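October, workshop, a little after two

Spent the morning on the metal bin Ilgın brought back from the Remlow store. We've been short of a good open bin for odds and ends since the old drawer unit went to Korimbridge, and I wanted to see if this one was worth cleaning up before we order something new. Short answer: yes for use, no for looks.

Condition as I found it:

- Walls are straight enough. They flare out a bit toward the top, so it won't nest snugly against the wall shelf.
- Coating on the sloping panel is fine along the top and gone in ragged patches along the bottom, down to the gray metal.
- Floor is scuffed all over, with a cloudy white wear mark that's worst near the lower center.
- Small round hole in the floor, lower right. I'd plug it before anyone puts screws in there.

I tried three things on the floor. Dish soap and a nylon brush took off the loose dirt and did nothing for the white haze. White vinegar, left on for ten minutes, made a test patch near the back look darker while it was wet, but it dried back to the same color. The gray scouring pad just added scratches, so I stopped after one pass. My guess is that the haze is wear in the surface, and no cleaner is going to lift it. Kevser thinks it may be residue from the degreaser they used at Remlow and wants to try warm water with citric acid. Fine by me, as long as she stays off the sloping panel – the coating at the edge of those patches lifts if you catch it with a fingernail.

Priced a repaint too. Bonifacio asked at Borneck and they want 450 to strip and recoat it, which is silly money for a bin. A can of gray enamel from the cabinet would do, and I'd only touch in the bare parts of the slope. The floor will get scraped again whatever we put on it.

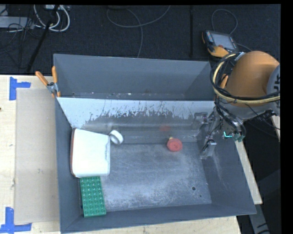

Other question was whether small things are easy to find and pick out of it, given how tall the sides are. Red and green show up well on that floor. White is fine too. Anything gray or black I'd keep out, or put in a box first, and the same goes for washers and loose pins. The narrow compartment at the back collects scraps along its bottom edge and is awkward to wipe. A one-inch brush gets in there; a rag doesn't. Thanasis suggested a strip of foam to fill it. I'd sooner leave it open and brush it out when we sweep.

The panel picks up a faint reflection of bright things sitting near it. Doesn't matter for storage, but Aslı was looking for a plain background for the parts sheet and had asked about using the bin. I told her the tabletop would be better.

Noise: metal floor, so everything you drop in it bangs. Cut a piece of the thin felt from the Çınar roll and laid it in for a while. Much quieter, but it slid and bunched up against the front wall, so I took it out again. Would need tape at the corners, or a stiffer mat cut to size. There may be some rubber sheet left under the long bench.

To do:

- Kevser: citric acid test, floor only, then rinse and dry properly
- Plug for the hole. Measure it first, I didn't
- Sand the loose edge on the slope, touch in with enamel, two thin coats
- Look for the rubber sheet
- Label for the front wall once the paint is hard – Ilgın has the label tape

It stays on the wooden table for now. Please don't drag it, lift it. I haven't put feet on it yet and I don't want the tabletop marked up.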